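Gorgate Soft Goods Sorting: Progress Report to Caltine

Prepared by Francine Penner, 2023-08-14

Where we are

The target for this stage was 1,000 recorded examples of picking up and placing soft toys. We have 200 that I would sign off on. Faizal Wijaya has more on disk, but I don't want them counted until they have been checked, and I'd ask you not to quote a higher number.

What worries me

Colton MacDonald believes volume will fix most of our problems. I doubt it. All the examples so far come from 2 operators with similar habits, and a model trained on them may learn their habits and little else. Fur is the harder matter — dark plush held near the wrist camera turns into a silhouette against anything bright, and the paws lose nearly all their detail.

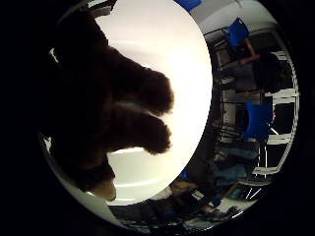

Next steps

Capucine Gautier will set labelling rules for backlit toys before more recording is done. We will add a third operator. I am not asking for new money, and I would hold off on the Trullton trial until January at the earliest.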